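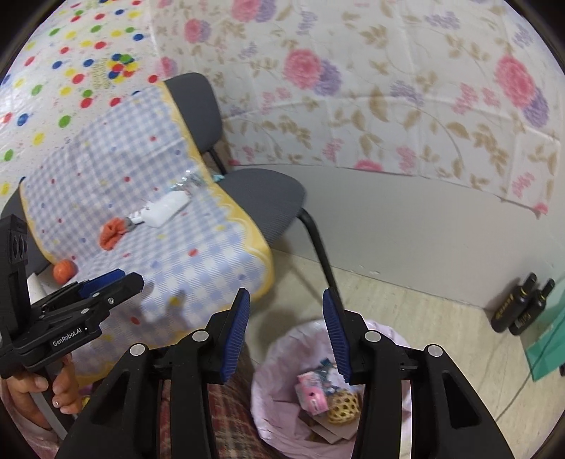
Near gripper open, second one over the cloth, chair to bin, items on the cloth and some in the bin.

February, 4:40 p.m.

Clearing task again, two-handed. Small items off the gingham cloth and into the lined bin, one per grasp. Target for the Pidthorpe set is 300 accepted episodes. We have 2 sessions left to get there, so the pace has to come up.

The orange ball is the easy one. The clear crinkly package is the problem – it shines, it shifts when a jaw touches it, and the pads tend to push it before they close. I marked those attempts as recoveries and kept them. Agbayani rules say a slip followed by a clean regrasp is still a valid example, and the last model was short on exactly that.

Changed the start pose. Jaws fully open, held still for a second, then move. Makes trimming simpler, and the Nerncombe script finds the cut point without help.

Upload to Pralutis stopped at clip 700 and had to be restarted. Total on the server is now 1488 clips, all tasks. Have not checked the labels on the second half.

Wrist is sore from the grip angle. Tomorrow: switch the dotted sheet for something plain, same items, new order on the cloth. Also charge both units overnight.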